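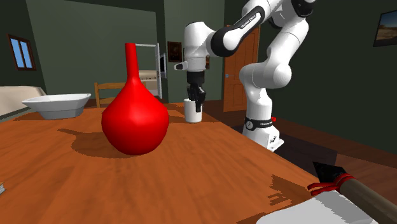

木桌上的红色长颈瓶和白碗

搜索本站 请输入关键词 搜索

我越来越怕去别人家吃饭前被问那句“你有什么不吃的吗”。问的人是好心,我知道,可我每次都答“都行都行”,然后对着一盘香菜发愁(真的,一整盘!)。

去年四月我去Heidrun Hauser家,她压根没问,直接端上来一锅酸得要命的白菜汤,说她家从小就这么喝。我喝了两碗,第一碗是客气,第二碗是真想喝。要是她提前问我,我肯定会说不太能吃酸,那这锅汤我这辈子都碰不上了。

所以我的意见是,除了过敏和忌口这种正经事,别的就别问了吧!请客又不是开餐馆,主人爱吃什么就做什么,客人吃到的是这家人的口味,咸一点淡一点有什么关系。现在倒好,聚会前先在群里填表,最后人人都能吃的只剩白灼虾和黄瓜,花了800块,吃得像单位体检完的早饭。

我妈不同意,她说让客人饿着回去才丢人。行吧,那就多煮点米饭。下个月轮到我请,菜单我已经想好了,苦瓜是一定有的。

读者留言

Hermine Hämmerli:苦瓜请提前通知,我那天有事。

爱喝汤的阿敏:过敏还是要问清楚,我吃花生进过医院。

老郑:白菜汤求做法!

订阅本栏目邮件,新文章第一时间送到您的邮箱。
本网站使用Cookie,继续浏览即表示您同意。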